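Prelgate Tableware for Institutions
Bragança Dinner Plate, Shallow, Black Rim Line

The Bragança plate is supplied by Morar to school dining halls, hospitals and residential care facilities. It is intended for daily service and for repeated washing in commercial machines. The surface is glazed on both sides, and the foot ring is ground smooth so that plates may be stacked without marking one another.

Each plate is white with a thin black line at the rim. The line is applied under the glaze and is covered by the same warranty as the body of the plate.

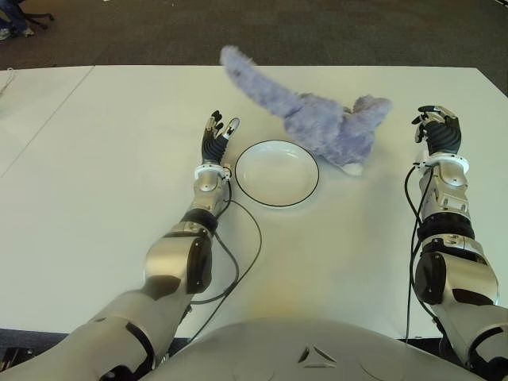
Ordering and Delivery

Plates are packed in cartons of 8. The minimum first order is 95 plates; subsequent orders may be placed by the carton. Orders of 300 plates or more are delivered free of charge from the Clevdale warehouse. Smaller orders are charged at the standard freight rate shown at checkout.

Institutions replacing an existing service may request one sample plate before ordering. Samples need not be returned.

Care

Scrape plates before washing and do not use steel wool. Stacks should not exceed the height of the rack. Plates with chips at the rim should be withdrawn from service.

Warranty

Breakage in transit must be reported to the Clevdale office within 8 days of delivery. Replacement stock of this pattern is held through January.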